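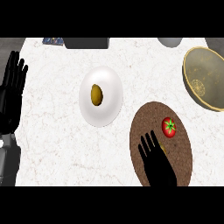

Wotis meldete nach dem ersten Durchlauf zurück, die Aufgaben seien für Einsteiger machbar, nur müsse in der README stehen, welche Hand gewertet wird. Das ist jetzt ergänzt (siehe Wertung).

Willell-Küche, Datensatz der Robotik-AG
Stand: 18. April 2018

Inhalt
3694 simulierte Episoden mit einem zweihändigen humanoiden Roboter an einer Küchenarbeitsplatte. Zu den Gegenständen gehören Teller, Schneidebrett, Schüssel und eine Tomate. Alle Bilder sind gerendert, echte Aufnahmen gibt es nicht.

Aufteilung
Training: alles, was nicht in den beiden anderen Ordnern liegt
Validierung: 100 Episoden
Test: 163 Episoden, Anweisungen ohne Lösung

Dateien
Pro Episode ein Ordner mit Einzelbildern, Gelenkwinkeln beider Arme und anweisung.txt. Die schwarzen Balken oben und unten gehören zum Bildformat, bitte vor dem Training abschneiden.

Wertung
Beide Hände dürfen benutzt werden. Gewertet wird die Hand, die den Gegenstand ablegt. Höchstpunktzahl pro Aufgabe ist 100.

Bekannte Fehler
Im Ordner plodgate_alt sind links und rechts in den Gelenkwinkeln vertauscht. Das Skript seiten_tauschen.py behebt das. Eine neue Fassung kommt im Oktober.

Nutzung
Frei für Unterricht und Schülerwettbewerbe. Fehler bitte mit Episodennummer melden.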